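Gajewski Bakery opens at six, but the lights are on well before that. By the time the first customers come up the side street from the Norar bus stop, the rye has been out of the oven for two hours and the white loaves are cooling on the racks behind the counter.

The owner has run the shop for 33 years. She bought it from the family whose name is still over the door and never saw a reason to change the sign. She agreed to sit down in July, in the slow part of the afternoon, and talk about bread, flour prices and what happens to a small bakery when the town around it gets smaller.

"People ask if I come from a baking family," she said. "I don't. My father sold tires. I answered a notice in the window because I needed work, and they put me on rolls."

She stayed on rolls for most of a year. Shaping was the part she found hard. The dough for the hard rolls is stiff, and the old baker wanted each one tight enough to hold its shape on a bare board. He would press a finger into the ones he didn't like and push them back across the bench without saying anything.

"I went home with sore wrists," she said. "Then one morning he didn't push any back, and I thought he was sick."

The shop makes 900 loaves in an ordinary week. In December it makes more, and in the last week before school starts it makes fewer, when half the town is at the lake. Most of what it sells is a plain white pan loaf with a thin crust. The rye comes second. There is a seeded loaf that she describes as popular with people who talk about it and less popular with people who buy it.

She keeps a paper ledger for the orders. The diner on the main road takes a standing order of white bread, sliced thick, and the school takes rolls. The hotel in Trultutholm used to take both, until it changed hands and the new kitchen went to frozen.

"They were polite about it," she said. "They called. I lost a hundred miles of driving every week, so I can't say I was heartbroken. The money I noticed."

Flour comes from Grileck, a mill two counties over that still delivers in paper sacks. She has tried others. One was cheaper and gave her a loaf that rose well and went stale by supper. Another was good in winter and slack in summer, and she spent a whole August adjusting the water by the cupful. She went back to Grileck and has not looked around since.

Asked what makes a good everyday loaf, she took a while to answer. Flavor matters, she said, but most of her customers eat bread with something on it, and what they notice is how it behaves. It should slice without tearing. It should take butter. It should still be worth eating on the third day, and by then the way to eat it is toasted.

"I judge my white bread as toast," she said. "Fresh bread flatters everybody. You can make a pretty poor loaf and if it's warm they'll tell you it's wonderful."

She toasts a slice from an older loaf most mornings, after the first rush, and eats it standing up. If the crust browns much faster than the middle, she wonders about the sugar. If the whole slice dries out before it colors, the dough was probably too lean or the loaf stayed in too long. She likes hers on the pale side, with some color along the crust and a little give in the center.

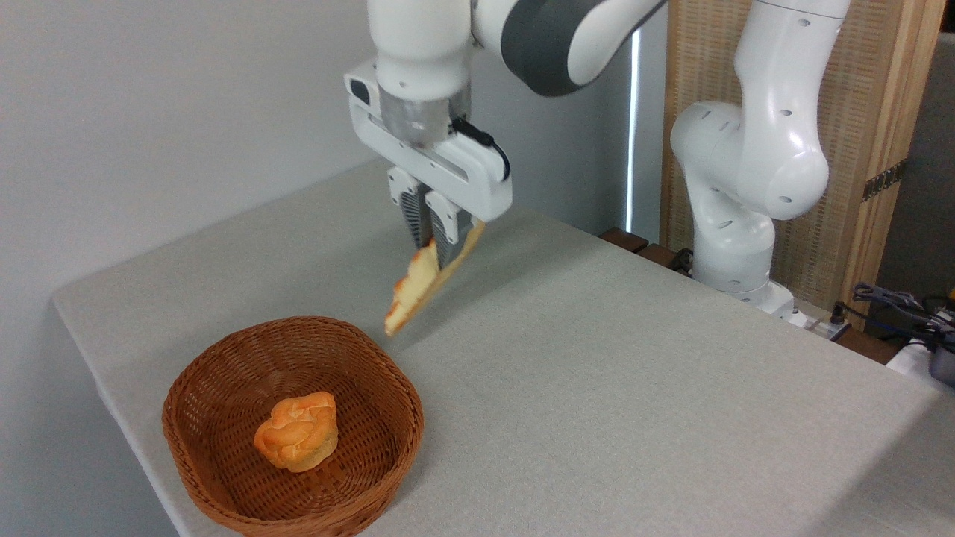 Her brother, who eats breakfast at the shop when he is in town, has told her more than once that pale toast is only warm bread and that she should leave it in until it is brown all the way across. He prefers the rye in any case, and takes two loaves home in the trunk whenever he visits. She said they have had the same argument since they were children and that she does not expect to win it.

The sugar question came up again later. The original recipe for the white loaf, written on a card in pencil, calls for more sugar than she uses now. She cut it down in small steps over one winter and told no customers. One man remarked that the bread seemed different. He thought she had changed the salt.

The card is kept in a drawer with the others. Some of them are in Polish, which she can't read, though after all this time she knows what each one says. The measurements are for a batch size the shop no longer makes. She had a cousin work out the conversions once, then found she had already been doing them in her head.

The oven is older than her time at the shop. It is a deck oven with 2 working decks and a third that holds heat badly and gets used for drying crumbs. A repairman comes from out of state when something breaks. The last bill was $2,356, most of it for a part that had to be made.

"I had the check written before he opened the envelope to show me," she said. "What was I going to do, argue? I had dough rising."

A new oven would cost more than the building is worth. She has looked at the brochures. She has also looked at closing one day more each week, and did that for a spring, but found that the diner's order had to be baked anyway and she was coming in to heat the oven for one customer. She went back to the old hours.

Staffing is the harder problem. The shop has one full-time baker besides her and two people at the counter who split the week. She has trained several young bakers over the years, and most of them left within a year. She doesn't blame them. The work starts at two in the morning, and it is hard to have friends on that schedule.

"The ones who are good at it go to the city," she said. "One has a place of her own now, with a line out the door. I went to see it. She charges three times what I do. It was very good bread, and she still shapes her rolls the way I showed her."

She did not raise her own prices after that trip, but she did the following year, when the mill sent its new list. It was the first increase in a long time. She put a card by the register a month ahead. A few people complained to the girl at the counter, and one woman left a tip to make up for the others.

There is still waste, though less than there was. Unsold white bread goes into a half-price bin the next morning and is usually gone by nine. What is left gets cubed for stuffing or dried on the bad deck and ground. She sells the crumbs in plain bags, and over Thanksgiving they bring in more than the seeded loaf does.

As for the future, she would like to hand the shop to her baker, who has said yes and then said he would think about it. They have been having that conversation for two years. In the meantime he has taken over the rye entirely, and she has stopped checking it.

"Well, I check it," she said. "I buy a loaf and take it home. I pay for it like anyone else."

At a quarter to four she got up to start the sponge for the next day's dough. The flour had been weighed out already, and she wanted it mixed before the counter closed.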